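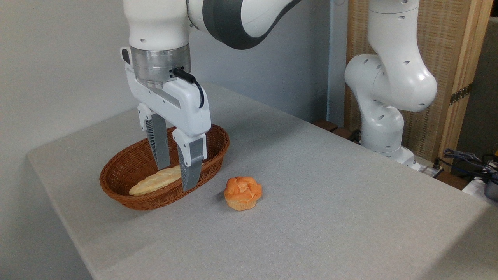 Luuk Geerts put it to me over the phone that a reed diffuser stops working long before it runs dry, and that every shop owner he supplies knows it. I'd called him to ask about bottle necks, and we ended up spending most of an hour on that one remark. It became the question for this part of the study: when do people stop smelling the thing, and is it the oil's fault or the nose's?

4.2 Scent fade in the home

I should say first that I'm not neutral on diffusers. I grew up in a candle house, and I still think a flame does a better job in a big drafty room. But most of the people who wrote back to us live in apartments, and a lot of them can't burn anything under the terms of their lease, so diffusers it was.

We sent out the same blend (fig leaf and cedar, mixed for us by Jorkenix) in two bottles, the tall Fanero and the squat Cuypers. The households kept a short diary, and all I asked was that they write a line whenever they noticed the scent, plus a line whenever a visitor mentioned it. Diaries are messy. One household used theirs mainly to complain about the neighbors' cooking, and I kept those pages in because the complaints came with times of day.

After 3 weeks the residents had mostly gone quiet. Their visitors hadn't! People coming in from the street kept remarking on the fig, often within a minute of taking their coats off, while the person who lived there wrote something like "can't smell it anymore, is it broken?" This is old news to anyone who studies smell, and Pistusov makes the same point about soap in a bathroom, but I hadn't seen it laid out so plainly in people's own handwriting.

Then there's the reeds. We asked half the group to flip theirs every few days and the other half to leave them alone. Flipping gave a nice bump the same evening, and the diaries are full of happy little notes about it. It also used up oil faster, which the flippers didn't enjoy nearly as much when the bottle got low. I can't tell you how much of the bump was the wet reed ends and how much was simply that the person was standing over the bottle and paying attention. My guess is both, and a fairer test would have someone else do the flipping out of sight (we tried this in one home and the cat got involved, so I've left those pages out).

Bottle shape mattered less than I'd hoped. The Cuypers has the wider neck and I was sure it would win on strength, but the comments from visitors read the same for both. Where it did lose was on dust. Wide necks collect it, and by April several of those bottles had a gray film on the oil that put people off refilling them.

Placement did more than anything else we looked at. Hallways were the best spot by a long way — people pass through, they don't sit in it, so the nose gets a break between visits. Bedrooms were the worst. Figure 3 puts the hallway and bedroom diaries side by side, and the gap opens up early and stays open.

Figure 3. Diary lines mentioning the scent, by week, for hallway and bedroom bottles. Visitors' remarks are left out.

I went back to Luuk with all this and he wanted to know about refills, naturally. People who moved the bottle to a new room partway through were much keener to buy one than people who left it where it was. I'd be careful with that, as nobody was told to move anything, and the movers may just be the sort who fuss over their homes. It does suggest a cheap thing to print on the box, though, and section 4.3 takes it up with the second blend.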